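Looking after the tables at Jastari Hall

Most members will have noticed that the long tables in the main room have been getting tired. They were last given a proper going over before the kitchen was moved, and since then they have seen lunch clubs, two elections, the seed swap and a great many children's parties. We had a quote for replacing them and decided against it. Cleaning and re-oiling them ourselves will cost £468, including the sanding sheets and a new set of felt pads for the feet.

Work starts on 17th February and the main room will be closed until it is finished. The small room stays open as usual. Groups that normally meet in the main room have been written to, and if yours has not heard anything please leave a message with the office. The Memero singers are moving to the chapel until the oil has cured, and the bridge group is taking a break.

Sherif Tahiri is in charge of the job. He restored shop counters for most of his working life and has asked us to pass on some notes, as several people wanted to know how to do the same at home.

The first thing is to find out what is on the wood already. Put a few drops of water somewhere out of the way and leave them for 10 minutes. If the water sits up in beads there is still a sound finish and the table probably only needs a wash. If it soaks in and leaves a dark patch, the finish has gone and it is time to do something about it. Wipe the water up either way.

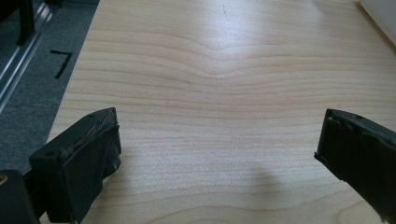

For washing, use warm water with a small squirt of washing-up liquid and a cloth that has been wrung out hard. Go with the grain, rinse the cloth often and dry the top straight away. Sherif does not recommend spray polish on an oiled table. It leaves a film that new oil cannot get through, and the film has to come off before you can start.

If you are sanding, start with a medium paper and finish with a fine one. Work along the grain and keep the block flat. A ring mark or light scratch will often go with the fine paper alone, but rub a wide area around it or you will end up with a hollow that shows when the light comes in low. Vacuum the dust off and then wipe the top with a dry cloth. Check first that you have solid wood, as veneer is easily sanded through and cannot be put back.

Put the oil on thinly. Leave it for 30 minutes, wipe off everything that has not soaked in, and let it dry overnight before the next coat. We are giving the hall tables 3 coats. At home two may be enough on a table that is not used every day. Oily rags can heat up and catch fire if they are left in a heap, so lay them out flat outdoors until they are dry and stiff before they go in the bin.

Once the tables are back in use, please put a cloth or mat under anything hot, and lift them when you move them. Dragging is what loosened the legs on the pair nearest the stage. There is now a trolley in the store cupboard, behind the folding chairs.

The felt pads come from Urnitico on Metwally Road, who also sell them in small packs if you want some for your own chairs. The tables will be oiled again in October, one coat only, and the dates will be in the autumn newsletter.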